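Setting up a demonstration shift with hand-held grippers

Reading time: 2 min

At Treltadico, part of the packing staff's week now goes to teaching: an operator does a task with a pair of hand-held grippers, and the recordings train the arms on the Festoleck line. These steps cover one shift at one station. Read them before your first session — the order matters.

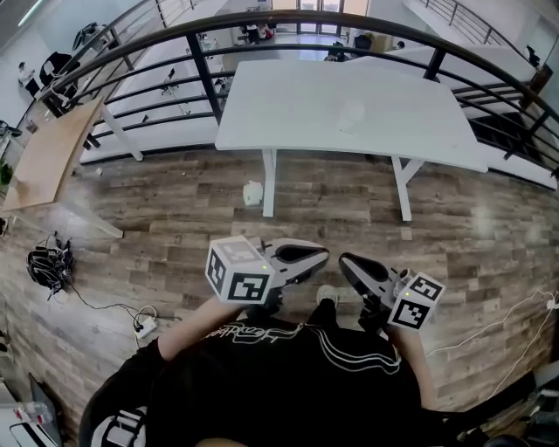
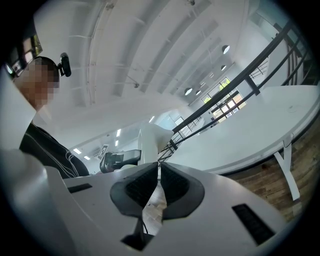 Does time spent recording count toward an operator's packing quota?

It doesn't. Recording hours are logged under a separate code, and the quota for that shift is lowered in proportion.

1. Book the station in Prarncombe. Select "demonstration" as the shift type. If you leave it on "packing," the hours go against your quota and payroll has to correct them by hand.

2. Check both grippers. Squeeze each one fully and release it. The fingers should close evenly and open without sticking. Tag a faulty unit and take a spare.

3. Inspect the marker patterns. Wipe off dust with a dry cloth. Do not use tape or labels near them.

4. Record a test clip and play it back. Stop if any camera view is missing.

5. Perform the task at normal working speed. Slow, careful motion produces slow robots. If you drop an item, finish the attempt and mark it as failed; failed attempts are kept.

6. Change operators after 2 hours. Wrist strain is the most common complaint, and the limit applies even when the target of 400 attempts has not been met.

7. Upload before you leave. An upload that stalls with error 13 needs a restart of the Prarncombe client — the clips stay on the local drive.

Attempt counts are not used in performance reviews.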